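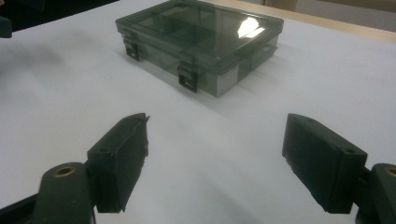 Satish Raju swears a divided box only works if you leave one compartment empty, and he told me so before I'd even gotten my buttons out of their old cookie tin. I ignored him, of course. I had 18 kinds of small stuff to sort (beads, snaps, hooks, those tiny screws that fall out of sunglasses) and I wanted every single slot full!

By April I was sorry. Every new thing I brought home went back into the kitchen drawer, and the drawer won. So I dumped it all out on a towel and started over, and this time I kept only what I'd used in the past year. Out went the 10 spare keys that fit no door in my house.

What I look for now is pretty simple. Tinted plastic is fine as long as I can still make out the dividers with the lid down. I like latches on the front, too — I've dropped a friction-lid box on the stairs at Hukwood and I was finding sequins for weeks. 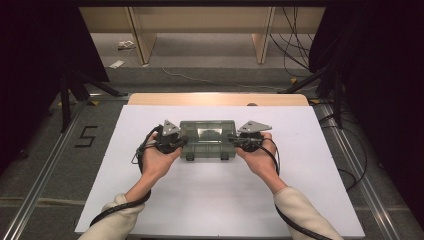

Smoky plastic, two ends to hold it by.

Bhavana Gowda keeps hers on a closet shelf with a paper label on the short side, and I've copied that. My empty slot lasted eight days. It has picture hooks in it now.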